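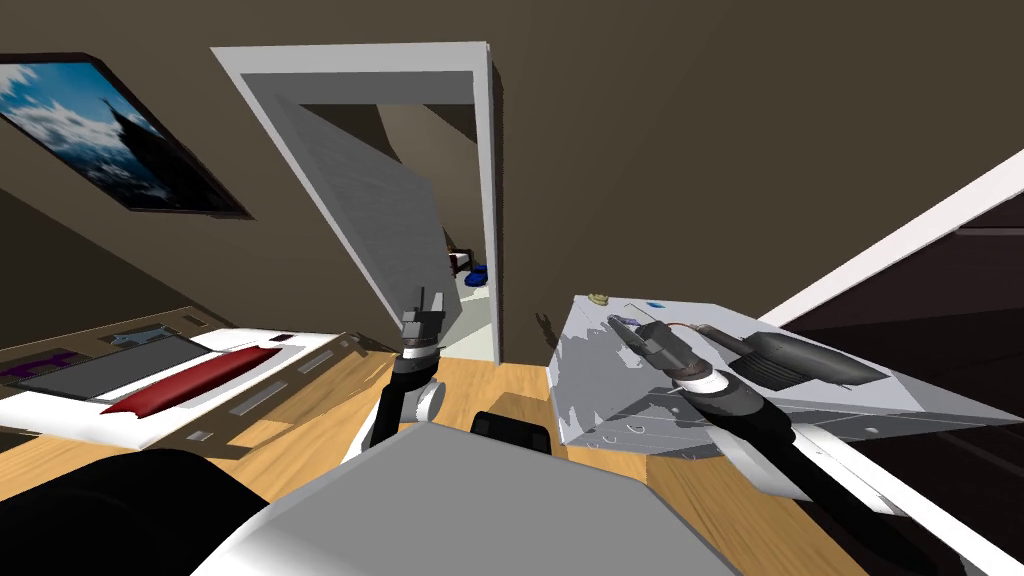
갈색 벽의 방과 열려 있는 회색 문

이 사이트는 더 나은 이용 환경을 위해 쿠키를 사용합니다. 계속 이용하시면 쿠키 사용에 동의하는 것으로 간주됩니다. [동의] [설정]

런닝머신에서만 뛰다가 밖에서 뛰니 완전히 다른 운동 같아요

느린거북맘
2024년 9월 26일

안녕하세요, 늘 눈팅만 하면서 도움을 많이 받다가 처음으로 글을 남겨 봅니다. 글이 좀 길어질 것 같은데 미리 양해 부탁드려요.

저는 지난 3월부터 동네 헬스장에서 런닝머신으로 달리기를 시작했어요. 처음에는 5분만 뛰어도 숨이 턱까지 차서 손잡이를 붙잡고 있었는데, 꾸준히 하다 보니 어느새 10km를 쉬지 않고 60분에 뛸 수 있게 됐답니다. 학교 다닐 때 체육 시간마다 벤치에 앉아 있던 사람이라 스스로도 얼마나 신기하고 기특한지 몰라요. 그래서 용기를 내서 Prernbridge 가을 달리기 대회 10km 부문에 덜컥 신청까지 했습니다. 이제 17일 남았고요!

그런데 지난주에 처음으로 강변에 나가서 뛰어 봤더니 2km도 못 가서 다리가 무겁고 숨이 차서 걸었어요. 바람도 별로 없는 날이었고 길도 평평했거든요. 신발은 헬스장에서 신던 Tadis 운동화 그대로였고, 전날 잠도 푹 잤습니다. 며칠 뒤에 다시 나가 봤는데 그때도 비슷했어요. 집에 돌아오는데 어찌나 속상하던지, 그동안 헬스장에서 뛴 건 다 뭐였나 싶더라고요.

런닝머신에서 뛰던 분들은 밖에 적응하는 데 얼마나 걸리셨나요? 대회까지 남은 기간 동안 전부 밖에서 뛰는 게 좋을지, 아니면 헬스장도 같이 다니는 게 좋을지 궁금합니다. 기록 욕심은 없고 걷지 않고 완주만 하면 정말 행복할 것 같아요. 경험 있으신 분들 따뜻한 조언 부탁드립니다 :)

공유 2

강바람한모금

아이고, 글 읽으면서 예전 제 모습이 떠올라서 그냥 지나갈 수가 없네요. 저도 첫 겨울을 헬스장에서만 보내고 봄에 신나서 나갔다가 벤치에 한참 앉아 있다 온 사람입니다. 걱정 마세요, 그동안 쌓으신 체력은 어디 안 가요.

제 생각에는 속도가 제일 의심스러워요. 런닝머신은 기계가 속도를 맞춰 주니까 내 몸은 따라가기만 하면 되는데, 밖에서는 그걸 스스로 해야 하잖아요. 처음 나가면 기분이 좋아서, 또 옆에 지나가는 사람들이 있어서 나도 모르게 훨씬 빨리 뛰게 됩니다. 저는 나중에 시계를 보고 깜짝 놀랐어요. 천천히 뛴다고 뛰었는데 헬스장에서 한 번도 안 해 본 속도였거든요. 혹시 시계나 휴대폰 앱이 있으시면 첫 1km 기록을 한번 확인해 보세요. 없으시면 옆 사람과 수다를 떨 수 있을 만큼 느리게, 좀 답답하다 싶게 출발하시면 됩니다.

남은 기간에는 저라면 일주일에 두 번은 밖에서, 한 번은 헬스장에서 뛰겠어요. 갑자기 전부 바깥으로 바꾸면 딱딱한 바닥 때문에 정강이나 발목이 놀랄 수 있어요. 첫 번째 바깥 연습은 4km 정도만 아주 느리게 가시고, 괜찮으면 다음에 조금 늘리시고요. 대회 전 마지막 며칠은 가볍게 몸만 푸세요. 그때 무리해서 연습한다고 갑자기 좋아지지 않고 피로만 남더라고요(제가 해 봐서 압니다 ㅠㅠ).

그리고 연습 때 중간에 걸으셔도 괜찮아요. 저는 힘들면 1분 걷고 다시 뛰는 식으로 했는데, 그렇게 몇 번 하니 걷는 구간이 저절로 줄었어요. 정강이가 콕콕 아프거나 하루 지나도 통증이 남으면 꼭 쉬시고, 계속되면 병원에 가 보세요. 대회는 또 있으니까요. 완주하시고 꼭 후기 올려 주세요, 제가 제일 먼저 댓글 달러 오겠습니다!

도움이 됐어요 17 · 댓글 2

새벽두부

신발 바꾸세요. 저는 Fulura 신고 나서 훨씬 편해졌어요. 근데 발마다 다르니까 매장에서 신어 보고 사세요. Ateş도 괜찮다는데 저는 안 신어 봤습니다. 화이팅!!

도움이 됐어요 2

언덕은싫어요

윗분 말씀에 조금만 보탤게요. 신발이 지금 불편하지 않으시면 대회 앞두고 굳이 새로 사지는 마세요. 저는 첫 대회 직전에 예쁜 신발을 새로 사서 그대로 신고 나갔다가 뒤꿈치가 다 까져서, 결승선에서 받은 메달보다 반창고가 더 반갑더라고요. 꼭 바꾸고 싶으시면 오늘이라도 사서 연습 때 여러 번 신어 보시고요.

속도는 첫 번째 답변 주신 분 의견에 저도 동의해요. 그리고 대회 날에는 출발할 때 다들 우르르 뛰어나가니까 마음을 단단히 먹으셔야 해요. 저는 일부러 뒤쪽에 서서 출발합니다. 앞에서 사람들이 쭉쭉 멀어져도 그냥 두세요. 나중에 몇 분은 다시 만나게 되는데 그게 또 은근히 재미있어요 ㅎㅎ

옷은 서 있을 때 살짝 서늘하다 싶은 정도가 좋아요. 헬스장에서는 실내 온도가 늘 비슷하니 신경을 안 쓰셨을 텐데, 밖에서는 두껍게 입고 나갔다가 더워서 지치는 분들이 꽤 많거든요. 아침은 평소에 드시던 걸로, 출발 두세 시간 전에 드시고요. 저는 바나나랑 식빵 한 장 먹습니다.

도움이 됐어요 10 · 공유 2

뉴스레터를 구독하시면 매주 인기 있는 고민과 답변을 메일로 보내 드립니다. [구독하기]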